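25 September 2026

Got in before eight and had the cell to myself until Genalyn came up from the Plidholm side with the new pedal for the remote rig. The old one had been sticking since June. She swapped it in a few minutes and stayed to watch.

We are still on the cube task. One person drives the arm, the arm picks up the cubes and puts them in the basket, and the whole thing is saved as one run. I drove until lunch and Benjie Rivera drove after. I am slow at it. My wrist turns before my hand goes down, and on the replay the arm has my habit too, which I don't like seeing. Benjie just goes straight down and closes.

Counted up at the end of the day: 519 good runs for the week, 2157 in all since we started. Lacson wants 400 more before they train again. I threw out two of mine where I bumped the basket rim and pushed it over the cloth. Could have kept them, but I'd rather have clean ones.

The cloth needs washing. I keep meaning to take it home.

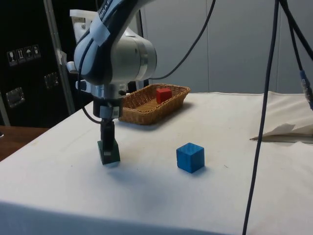
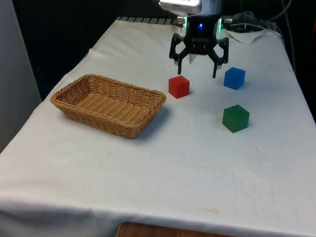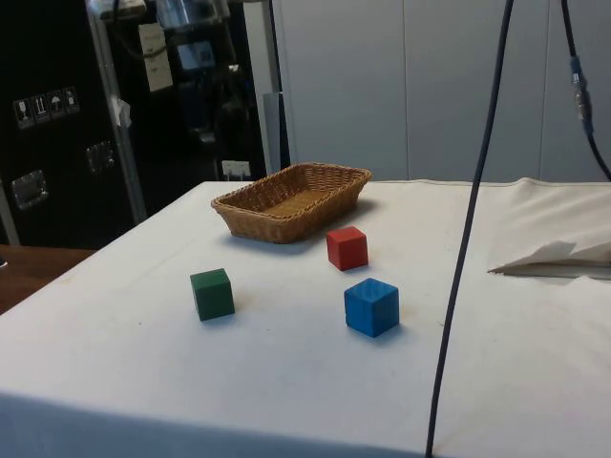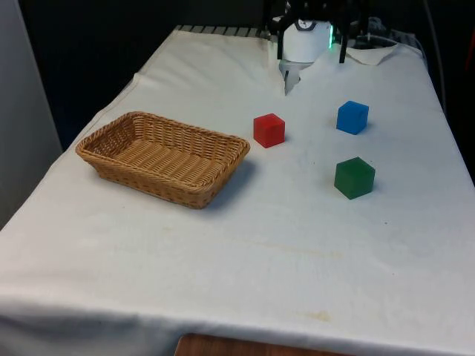 Red, blue and green cubes and the wicker basket, Friday.

Felicidad Malabanan read my notes on the shared page and wrote back that I should stop throwing out the bumped runs. Her view is that if the arm only ever sees clean picks it won't know what to do the first time it touches the rim. She said they had the same trouble on the Zokik job and ended up asking people to make small mistakes and recover from them while still recording. She would take one messy run with a good recovery over several neat ones.

I wrote back that I would keep them from Monday, in a separate folder, and let Renato decide. He may not want to mix them in so late. I also asked her how big a mistake is too big, and she hasn't answered yet.

Shoulder sore again from holding the controller up. Raised the chair, which helped a little. Need to ask Janelle about the armrest she ordered from Trallura. Left at almost six, rain the whole way, leftovers for dinner.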